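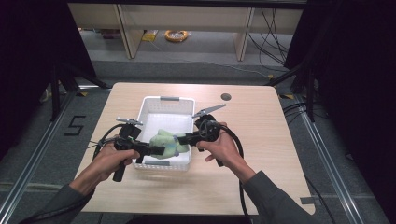 Both grippers over the basket, plush toy inside, at the teaching table.

Birnstead Returns Center: progress report on the sorting automation grant
To: Bustamante Fund, workplace program
From: Matilde Pinheiro, operations
3 February 2020

You asked for a report covering the period since September, with particular attention to "effects on staff." I have put the effects on staff first because they are what people here talk about. The technical part follows and is shorter than the engineers at Plavport would like.

Staff

Six people from the returns floor have now been trained to teach. Teaching means standing at a table with a gripper in each hand and doing your old job at half the speed, with a cable coming off each one. The work is picking returned goods out of a basket and putting them where they belong, which everyone on the floor could already do half asleep, and on the early shift frequently did. Doing it through a pair of jaws took most of them a few days to get used to. Sumaiya Siddiqui got it in a morning and has been unbearable since.

We changed the job title from "returns handler" to "demonstrator" for hours spent at the table, with the higher hourly rate we agreed on in the grant letter. Payroll could not hold two titles for one person until November, so the first payments came late and in one lump. Everyone has now been paid correctly. I mention it because two people nearly left the program over it, and they would have been right to.

The complaint I hear most is wrists. The grippers are heavier than a hand, as Sumaiya pointed out to the Plavport engineer who asked her what the problem was. Sessions are now capped at forty minutes, followed by a spell back on the ordinary line. Complaints have dropped, and output at the table went up slightly, so I had no trouble getting the cap approved.

The second complaint is the obvious one: are we training our replacements? I have said in two staff meetings that no jobs will be cut during the grant period. I was asked what happens after the grant period. I said I did not know. This was not a popular answer but it got fewer groans than the slide Plavport had prepared, and I have asked them not to show the slide again.

Recorded work

The target for this period was 200 accepted sessions. We have 204. A total of 229 were recorded, and the difference is sessions that were thrown out on review, mostly for cable snags and for one afternoon when the basket was swapped for a different one and no note was made of it.

Soft goods have been the slow part. Boxes are easy and bottles are fairly easy. Plush toys give way when you grip them, and each demonstrator has a private theory about where to take hold. Plavport first wanted a single approved method. The demonstrators wanted to be left alone. We settled on leaving them alone and writing down what they do, and Sumaiya now keeps that write-up. It runs to several pages and contains opinions about stuffed animals I did not expect to be filing under operations.

The trial arm on the Dutden line has been running on boxed goods only. It is slow and it stops when it is unsure, and then a person walks over and finishes the pick. That walking over is a new task that appears in no one's job description. I am writing one. Until it is done, supervisors log the time as "other," and "other" has become the fastest growing activity in the building.

Money

We are within budget on equipment and over on wages, for the late title payments and the shorter sessions. I would like to move the unspent travel line across to cover it. Nobody here has shown any wish to travel to Plavport.

Next period

Soft goods continue, with two more demonstrators to be trained from the evening shift, who have so far heard about all this only as rumor. Sumaiya will do the training. The job description for the Dutden line goes to staff for comment before it comes to you. Please let me know about the travel line by the end of the month, as the next payroll closes shortly after.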